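Newsroom > Press Releases > Workplace Products

Zirnex Releases Table Flower Arrangement Guide and Vase Set for Shared Offices

30 Mar 2022

Zirnex, a supplier of furniture and fittings for shared offices, today released the Cevex Table Flower Set, a vase and artificial stem assortment for work tables, together with a written arrangement procedure. The set is intended for offices that want flowers on a work surface without a weekly delivery or a watering schedule. It is available to existing account holders now and to new accounts from June.

Scope of the Release

The Cevex set consists of one narrow-neck vase, 11 artificial stems, and a printed arrangement card. The stems are supplied in pink, lavender, blue-violet, and white. Foliage is molded separately from the flower heads and can be slid up or down the stem before the stem is placed in the vase. Stem wire may be cut with ordinary side cutters. Cut ends should be capped with the sleeves supplied.

The narrow neck was selected after trials of wider vessels. In a wide vase, artificial stems settle against the rim and the flower heads separate into groups. A narrow neck holds the stems in one bundle and lets the heads spread above it. The neck accepts all 11 stems, although the card recommends starting with fewer and adding stems until the arrangement holds its shape when the vase is turned.

The procedure is written for a white or light-colored table placed against a wall. It assumes that the table is also used for work and that at least one chair stays in position during arranging. Users with a freestanding table should follow the supplement on the reverse of the card, which covers arrangements seen from all sides.

Arrangement on a Working Table

The order of work is fixed for the first arrangement and optional afterward. The largest open blossom goes in first and sets the center. Dense round heads are placed next to it. Smaller clusters are added toward the outside, with one allowed to droop on the side facing the room. Leaves are adjusted last, with the broad serrated leaves kept below the blooms so that they do not hide them from a seated person.

The vase should stand toward the far side of the table. This keeps the front of the surface free for stems that have not been placed and for packaging. Flat items such as keyboards can remain on the table if they are moved clear of the base of the vase.
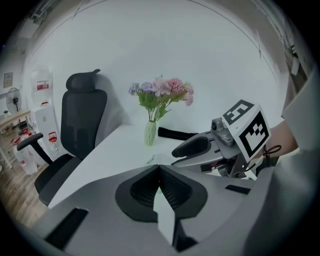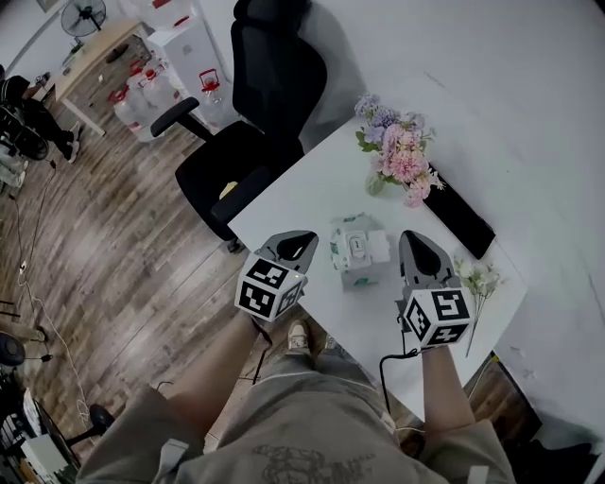
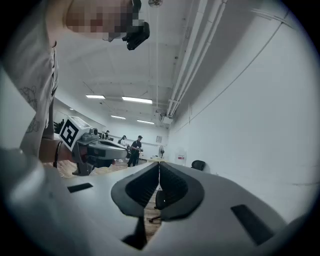 Placement and Clearances

The arrangement card gives the following placement rules:

- Stand the vase on a level part of the table. Do not place it on top of a mat, a cable, or a stack of paper.
- Keep the vase clear of the swing of the chair arm. Where an armrest passes over the tabletop, turn the chair through a full circle before choosing a position.
- Leave a gap between the wall and the foliage. Leaves pressed against a wall will bend and hold the bend.
- Do not place the set directly below a wall-mounted fan. Moving air turns light flower heads away from the front.
- Lay unused stems lengthwise on the table with the heads pointing inward.

Height is measured from the tabletop to the top of the tallest bloom. On tables where people face each other, the card asks for the tallest bloom to be below the eye line of a seated user. On tables set against a wall, no upper limit applies, and the full stem length may be used.

Test Program

The assortment was assessed at Zillarura, the Zirnex sample office, on standard white work tables with mesh-back task chairs. The program recorded 837 separate stem placements. Each was checked for rotation of the flower head, slippage in the neck of the vase, and damage to the leaf edges. Results were used to set the stem diameter and the stiffness of the wire. Two leaf patterns from the original assortment were withdrawn because the joint between leaf and stem loosened with repeated adjustment.

The stem colors were also reviewed against white walls under ceiling lighting. Pale pink and lavender remained distinct at normal viewing distance. An early cream stem did not, and it was replaced by the white sprig in the current assortment.

Cleaning and Storage

Flower heads should be dusted with a soft, dry brush. The stems may be wiped with a damp cloth and must be dried before they are returned to the vase. Solvent cleaners will dull the leaf coating. The vase may be washed by hand in warm water.

For storage, remove the stems in the reverse order of placement and return them to the carton with the large heads at alternate ends. Flattened heads can be reshaped by hand after unpacking. The card advises leaving them upright overnight before judging the shape.

Availability and Ordering

The Cevex Table Flower Set is supplied in cartons of 2 sets. Replacement stems are sold singly by color, and the arrangement card can be ordered separately at no charge. Orders from existing accounts ship within 14 working days. Distribution outside the direct account program will be handled by Amarasinghe, which also holds the stock of replacement vases.

Offices that received the earlier trial assortment may continue to use it. Trial stems fit the current vase, but the sleeves are a different size and should not be mixed.

Requests for the arrangement card, color samples, or product data should be sent to the Zirnex product information desk. Please state the length and depth of the table on which the set will be used.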